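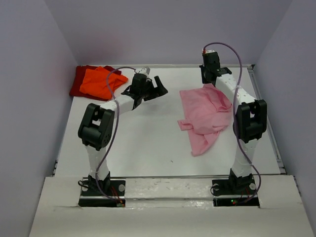
Can a pair of robot arms take over the folding of household cloths yet?
For flat, square cloths presented one at a time, the arms can do part of the job under supervision; for a mixed pile, the work still belongs to a person.

Notebook entry, Dec 7, 2025
Project Vanine, cloth handling, two-arm station

Purpose. To establish whether the Skullano controller may be recommended to Jutusa for use in its linen room. The request covers dish towels, napkins and cleaning cloths. Clothing is outside the scope of this work and remains so.

Materials. Three cloths were used: dark red, orange and pink. The starting arrangement places the orange cloth crumpled on top of the red at the back left, with the pink cloth by itself on the right. The overlap is deliberate. Cloths in a linen room do not arrive separated, and earlier entries that began with a single flat cloth gave too favorable a picture.

Results. The log now holds 622 attempts since March. In the latest set of 44, all begun from a crumpled state, 35 ended with the cloth folded in half and its edges within the agreed tolerance. Of the remainder, 5 were stopped by the operator and the others finished with a fold too uneven to accept. Time per cloth was not part of the standard for this set. It should be added before the next review, as a person at the same bench is considerably faster.

Observations. Picking up the top cloth of an overlapping pair is the weakest step. The gripper often takes both layers, and the controller does not recognize the error until the lift is complete. Corner finding on a single cloth has improved and no longer needs a restart between attempts.

The Rajan method of dragging the cloth toward the center before lifting was adopted for the right arm only. It should be tried on the left - the two arms are otherwise programmed alike, and the difference complicates comparison.

Open items. Confirm with Jutusa whether stacking is required after folding. Obtain a worn dish towel, as new fabric is stiffer and easier to grip. Repeat the overlapping start with the pink cloth on top.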